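Reading time: 5 min

Chapter 5
The Shared Table

Open any drawer in an office and you will find a small history of the people who work there. Tables are even better! A shared table has no door and no lid, so everything people set down stays in plain sight until somebody decides where it belongs. In this chapter we look at ordinary small things (cups, bottles, wipes, cables) and learn to sort them by how they are used.

Lucinda Escobedo, who set up the supply room at Benavides, likes to begin a class at the table itself. She asks students to look before they touch, and to say what each thing is for. It sounds too simple, and it is wonderful to watch a group start arguing over whether a bottle of water is a supply or somebody's lunch.
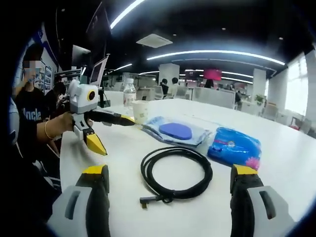 Figure 5.1 Coiled cable, blue sponge pad, paper cup and water bottle on a white table.

We will use three groups all through the chapter. Stay-items live on the table. Return-items have a home somewhere else, and pass-through items are used up and thrown out. Cables are nearly always return-items, and they are the ones most often left behind – people coil them nicely and then walk away.

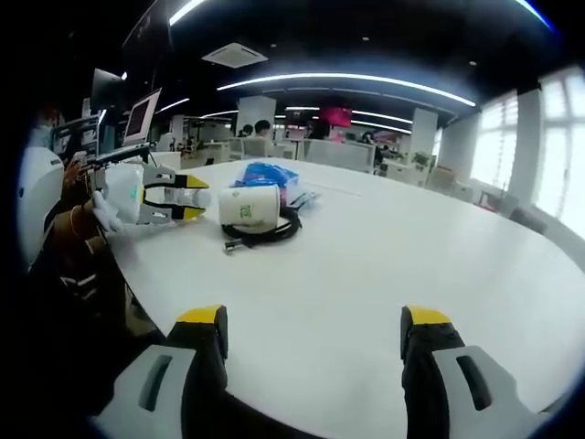
Should a used paper cup be cleared before anything else?
Cups and open drinks come first, as a spill can spoil everything near them. Empty the cup in a sink, then put it in the trash.

After drinks, move on to anything with a plug. Hold the coil in one hand and check that the connector is free, so it won't catch when the next person unwinds it. A soft tie 5 inches long is plenty for a desk cable. Packets of tissues and wipes can wait until the end, and you will probably want them for the surface anyway.

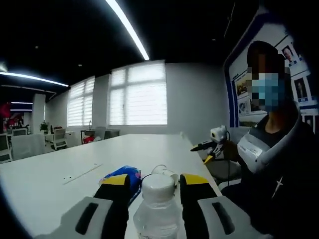

5.1 Grouping by Use

Students often want to group by material at first: plastic here, paper there. Try it once, because it's fun and it shows the problem quickly. A plastic bottle and a plastic bag end up side by side and have nothing to do with each other. Now group the same things by the job they do, and the table starts to make sense.

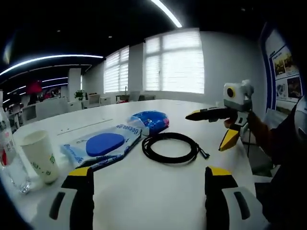

Wipes deserve a section to themselves, and I am always happy to get to them. A pack is only good while it stays closed between uses, so the lid matters more than the wrapper. The pack in Figure 5.4 has a solid blue rounded lid, easy to spot from across a table, and it lies flat beside the coiled cable. Store yours the same way, lid up, and press the lid down all the way around after each use. In the Vimdale exercise you will work through 36 item cards with a partner and place each pack, cup and cord in one of our three groups.

Related chapters
Chapter 4: Drawers and What They Hide
Chapter 6: Labels That Last
Workbook: The Duditgate Supply Closet

Comments

Ritu Pal
Used this with my evening group and we spent the whole time on return-items. Great discussion!

deskside_jo
Could you add something on chargers? We have a box full of them and two people who won't let me touch it.

M.
The lid tip is a good one. I always stored mine upside down.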